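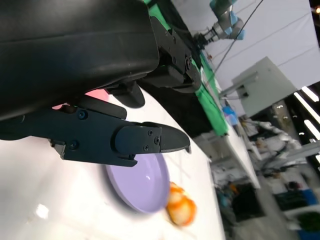 Gripper over the lavender plate, second arm in the background.

I have been handed the equipment budget again, so I'll complain in public as usual.

The number on the table is for a second gripper set and a spare wrist camera. Carla Karaki has the quote from Zuvum, and it says 3,377 per gripper before shipping. Then there are the fingertips. The fingertips are listed as a consumable, like printer ink, and I feel about them the way I feel about printer ink. A pair costs 102. I asked how long a pair lasts and got back a PDF with a nice graph and no units on the bottom axis.

My trouble with the whole plan is that we're pricing the part that is easy to price. You can put a gripper in a spreadsheet. What I can't find a row for is the time Rosalinda Cruzado spends putting plates back where they started. She does it all morning, she is good at it, and every vendor slide I've sat through this winter leaves her out. When the Dizon salesman told us the payback was 900 hours, I asked whose hours. He said he'd get back to me. That was before the holidays.

Go back to the plate for a second. A shallow dish with a raised rim, on a shiny white table that throws the ceiling lights straight back at the camera. I have been saying since August that we should try a matte table cover before we pay for a better camera. A cover is cheap. You could buy it out of the coffee money. It has been moved to "phase 2" twice now, while the camera, which costs real money, sits in phase 1 with a little green check next to it.

Torbjørn Tveit thinks I'm being unfair, and he may be right about the fingers. Those long pointed tips do get close to a rim that the old flat pads just bumped into, and I'll give him that much. He wants the spare set so that a broken finger doesn't stop everything for however long Zuvum takes to mail one from Baltport. Fine. Buy spare fingers, then. I don't see how that turns into buying the entire gripper, the bracket, the cables and a service plan with a phone number that goes to voicemail.

So this is what I sent in. Two pairs of tips. One table cover. No service plan until somebody shows me a repair they did under it and what the customer would have paid without it. The second gripper waits until we've kept our own log of downtime, with the reason written next to each stop – I would bet lunch that most of them are software or a loose connector.

Carla says the Zuvum quote expires at the end of the month. Quotes always expire at the end of the month. I've watched that same quote expire before, and the new one had the same price and a different logo.

If you run one of these setups and have kept an honest count of what you spend on fingertips in a year, please write to me. I'd take a photo of a shoebox full of receipts.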